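Tillus Simulation Work Continues

The Tillus group added 102 simulated demonstrations to its training collection in September. Each is guided by an operator and stored with the wrist view and the arm's joint positions. Sessions are limited to 45 minutes.

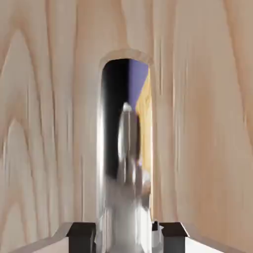 Simulated view over the gripper fingers toward an arched opening in a wooden surface.

Awuor Barasa, who leads the collection, reports that 20 of the new runs will be held back for testing. Staff who wish to record demonstrations should apply to the Tillus office.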